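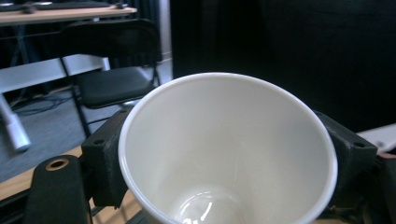 4 min read

Setting up your Skalelden sourdough kit, part 2: waking the starter

Right, you've got the sachet open and the kitchen is more or less clear. Good! I wrote this section after Piyumi Sultana rang me from Jirbridge in a panic over a starter that had gone grey on top (it was fine, she stirred it, she's baked with it ever since). So I've put in the bits I wish I'd put in the first time.

You'll need the dried starter, strong white flour, tap water, a spoon and something to mix in. A jar is best in the long run, but for the first day a cup will do nicely.

1. Tip the whole sachet into your cup. Tap the corners, there's always a bit hiding.

2. Add two spoonfuls of lukewarm water and leave it for five minutes. If the water feels hot on your wrist, let it cool first.

CAUTION: Water straight from the kettle will kill the starter, and I can't bring it back for you.

3. Stir in two spoonfuls of flour until you've got something like thick pancake batter. Lumps are all right.

4. Cover loosely with a cloth or a saucer. Don't screw a lid down tight, the gas has to go somewhere.

5. Put it somewhere warm and out of the sun. Mine lives on top of the fridge. Lakmal Talukder keeps his in the airing cupboard and gets bubbles hours before I do, which is a bit galling.

Note: if you started in May or later you may see bubbles by teatime. In a cold kitchen it can easily take until the next evening, so don't bin it!

6. Next morning, move the lot into your jar and feed it the same again - two of flour, two of water. Carry on like this for four days, pouring a little away each time so it doesn't climb out.

7. Check it's ready by dropping a blob into a glass of water. If it floats, you can bake. If it sinks, give it another feed and try again later in the day.

A word on worktops while you wait. You'll be kneading straight onto yours, so wipe it down with a damp cloth and dry it properly. Bare wood is lovely for dough (it grips just enough), but keep washing-up liquid off it if you can, and scrape up any stray starter before it sets. Dried starter is basically glue. I once had to soak a patch of my table for a whole afternoon. 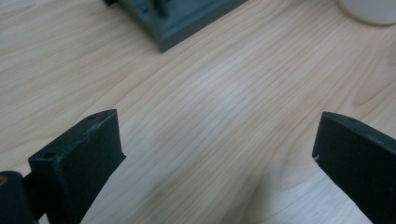

Your first dough

8. Weigh out 418 g of strong flour. Yes, it's an odd number - Sandamali Mollah worked it out to suit the Herex tin in the kit, and it really does fill it properly.

9. Add the salt to the flour and mix it through with your fingers before the starter goes in.

10. Pour in your starter and the water from the recipe card, bring it together with one hand, then cover the bowl and leave it alone for half an hour. Kneading comes in part 3.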